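Tretby Screws and Small Hardware
Frequently Asked Questions
Last updated Wednesday, December 4, 2024

Ordering

Do I need an account to order?

No. You can check out as a guest with an email address. An account keeps your order history, which helps if you reorder the same sizes, and it lets you save a parts list under a name of your choice.

Is there a minimum order?

There is no minimum in dollars. Most screws are sold in small bags, and the bag size is printed on the product page next to the price. We do not open bags to sell single screws online. At the counter in Hallesar we will sell you one screw if one is what you need.

How many different items do you carry?

The catalog has 3,025 items at the moment. That includes screws, bolts, nuts, washers, threaded inserts and the bits and keys that go with them. We do not carry nails, wall anchors for heavy loads, or anything structural.

Can I add something to an order I already placed?

Only if it has not been packed. Call the counter with your order number. If the box is already closed, you will have to place a second order and pay shipping again. Sorry, we can't combine them after that point.

Do you ship outside the United States?

Not at this time.

Finding the right size

How do I measure a screw?

For a flat head screw, measure the full length including the head. For pan, button, round and socket heads, measure from the underside of the head to the tip. The diameter is taken across the outside of the threads, away from the head. A cheap caliper does this much better than a ruler.

What does M4 x 12 mean?

M4 means a metric screw with a thread diameter of 4 millimeters. The 12 is the length in millimeters. If a pitch is not listed, it is the standard coarse pitch for that diameter. Fine pitch screws in our catalog always have the pitch written out, for example M8 x 1.0 x 20.

I have a screw and no idea whether it is metric or inch. What now?

Try it gently in a nut you know the size of. It should spin on by hand for several turns. If it goes one turn and then gets tight, stop, because you have the wrong thread. Some sizes are close enough to fool you at first. M5 and #10-32 are the pair we see mixed up most.

You can also bring it in. There is a thread checker on the counter, free to use, and you don't have to buy anything.

Can I mail you a sample?

Yes. Tape the screw to a piece of card, write your name and phone number on the card, and mail it in a padded envelope. A loose screw in a plain envelope usually tears through in sorting. Samples are not returned unless you include a stamped envelope.

What is the Rewi range?

Rewi is our own line of stainless machine screws, sold in bags with a green label. They come in metric sizes only, with hex socket, button or flat heads. Anything in the Rewi range can be ordered in A2 or A4 stainless.

What is in the Buto box?

The Buto box is an assortment for repairs around the house. It holds pan head machine screws, matching nuts and flat washers in the sizes people ask us for most. The contents list is glued inside the lid, with the item number for each size, so you can refill a single compartment without buying the whole box again. The divider trays lift out. Spare lids are available but spare hinges are not.

Materials and finishes

Which screws can I use outdoors?

Stainless is the usual choice. A2 is fine for most yards, sheds and mailboxes. Near salt water or a pool, use A4. Zinc plated steel will hold up indoors and in a dry garage, but outside it will rust sooner or later. Black oxide gives very little protection and should be kept inside.

Will stainless screws seize?

They can, mostly when a stainless screw goes into a stainless nut and is driven fast. Use a little anti-seize and turn it by hand, or keep the driver on its slowest setting. If you feel it start to drag, back it out right away. Once it locks you will have to cut it.

Are stainless screws stronger than steel?

Ordinary A2-70 stainless is weaker than a class 8.8 steel bolt of the same size. If the original part has a class number on the head, match it or go higher. Please don't swap in stainless on brakes, lifting gear or seat mounts. Ask the maker of the equipment.

Should I match the screws to the color of the part? 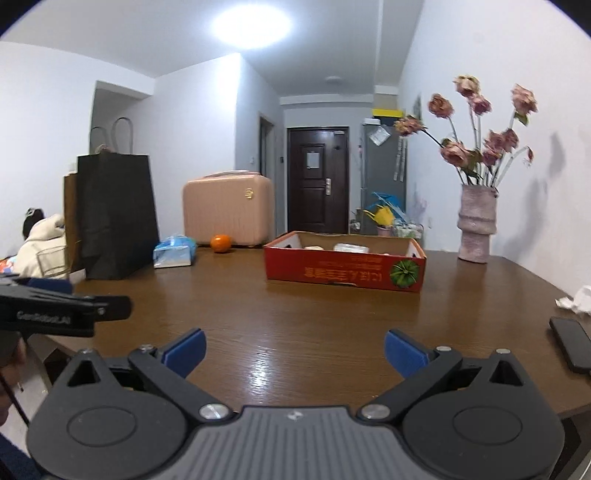

Screw color is mostly a matter of taste, as long as the material suits the job. Bright heads are easier to find when you have to take something apart again, and dark ones blend in on dark parts. Silver heads on black arms, as in the photo, stand out clearly, both the two large ones by the gray housing and the small ones along the upper edges. On a project with a similar mix of sizes, make a note of which screw came out of which hole before you put them all in the same dish. If you would like the heads to disappear on black, order black oxide for indoor use or black coated stainless for outdoors. The coating on the stainless can chip in the socket the first time you tighten it, and a touch of paint marker covers that.

Can I paint screw heads myself?

Yes. Wipe them with alcohol, push them into a piece of cardboard so only the heads show, and use thin coats. Keep paint out of the socket or slot. Paint on the threads will make a tight fit tighter.

Installing and removing

My screws keep coming loose. What should I use?

For metal into metal, use a medium strength thread locker or a nylon insert nut. Clean the oil off first. Some thread lockers attack plastic, so near plastic parts test a spot that won't show or use the nylon nut. A split washer does less than most people expect.

How tight should a small screw be?

Follow the instructions for the item if you have them. Without them, hold a short hex key by its bend and tighten until it stops, then give it a small nudge. Going into plastic, stop when the head touches.

The socket is rounded out. Can I still get it out?

Often, yes. Try a slightly larger Torx bit tapped in with a hammer. If that slips, cut a slot across the head with a thin file or rotary tool and use a flat screwdriver. Wear eye protection for either one. A screw extractor is the last step before drilling, and we sell them in sets and singly.

Shipping and returns

How fast do orders go out?

Orders are packed in Hallesar and leave within 2 business days. In December it can take a day longer. Large quantities that have to come from our supplier are marked on the product page.

What is your return policy?

Unopened bags can be returned within 14 days of delivery for a refund. Opened bags can't come back, even if only one screw is missing, because we have no way to resell them. Cut lengths of threaded rod are not returnable.

You sent the wrong size.

Send a photo of the bag label and the order number through the contact form. We will mail the right ones at no charge, and you can keep the others.

Do you buy leftover stock?

No, but the counter takes donations of clean, sorted screws for the free bin by the door.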